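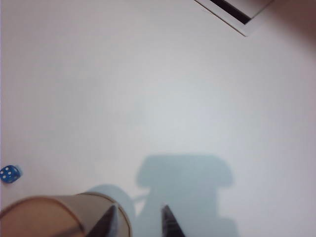
Stikora Project: progress report to the Chidiac Fund, January to 11th June

Dear all,

Thank you once again for your patience over the spring, and for the kind note that came with the second payment, which cheered everybody up at a moment when the calibration was going badly. I am glad to say we have a good deal more to tell you this time.

You will remember that the question we put to you was a fairly modest one: can a robot arm learn to pick up and put down small household things using only the view from its own wrist, with no second camera looking on? We had promised you 1000 recorded demonstrations by the summer and we have them, all checked and labelled (a slow business, and I take my hat off to the people who sat through it). From these we trained 3 versions of the Voreck controller, each seeing a different length of recent history before choosing its next movement.

The version with the longest memory did best, which pleased us, as it was the one we had argued for. In our test of 50 fresh attempts it was noticeably calmer near the rims of cups, where the close view blurs and the older controller tended to dither. It is still too easily put off by shadows, the gripper's own included, and I would rather say so plainly now than have you find it in the appendix.

We also spent longer than planned on fingertips. Clear tape over the finger gives a different grip from the bare surface, and we want to know how much of that difference the controller can cope with before it needs retraining.

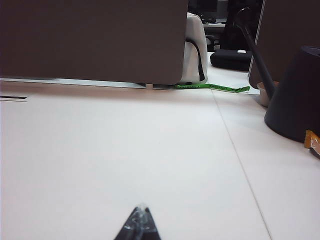 Norard, reading a draft of this report, wrote back that the tape ought to be treated as a separate condition from the start, with its own demonstrations, or we should never be able to tell a poor grip from a poor decision. I think that is fair, and we have changed the plan to suit. It will take a few extra weeks of recording but no extra money, as the arm time is already paid for.

Next come the shadow tests, with the lamps moved between attempts, and then the write-up. You would be very welcome to visit while the recording is going on.

With warm thanks from all of us on Stikora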